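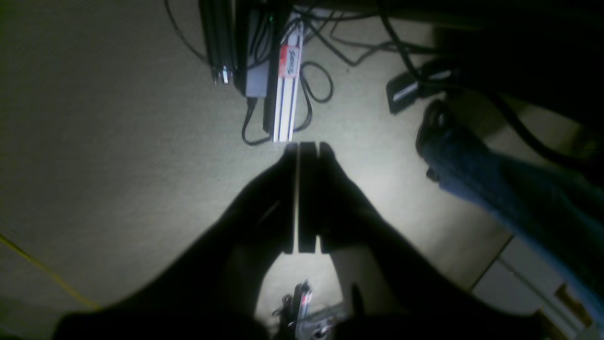
Precious Sebastian has folded the same grey T-shirt so often that she no longer looks at it. She looks at the grippers. Her job at Jallside is to steer a pair of robot arms through household chores by remote control, while a computer records each movement for the machine to learn from later.

A full set for one garment is 1000 folds. On a good morning she gets through 20 before her first tea break, and any fold that goes wrong is marked and kept apart.

"You want to go quickly once you know it," she says. "But if I rush, the robot learns to rush, and it isn't as good at it as I am."

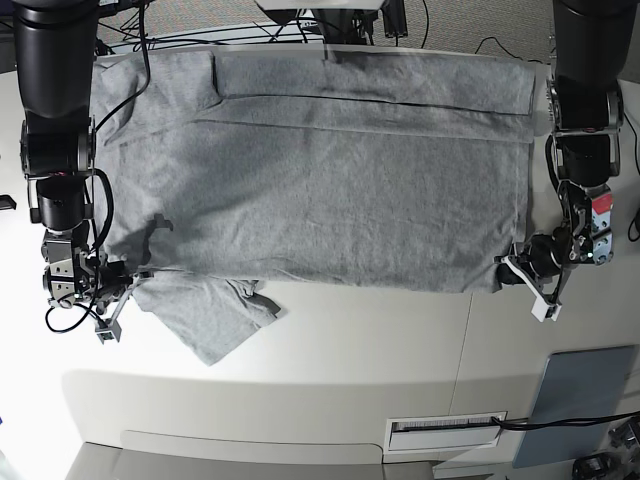

Sleeves are the slow part. Cotton slides, bunches up and has to be pulled straight before the next crease can be made. Sebastian likes to hold one side still while she works on the other, a habit she picked up in her second week and has since taught to the newer operators.

Keith Bramwell, who runs the project, called Prurkari, started out in factory automation in 2004. In those days he typed in every position by hand, and a new job took about 7 weeks to set up. He still checks the recordings himself each evening and sends back the ones he doesn't like.

Towels come next, in January. Sebastian has asked for small ones.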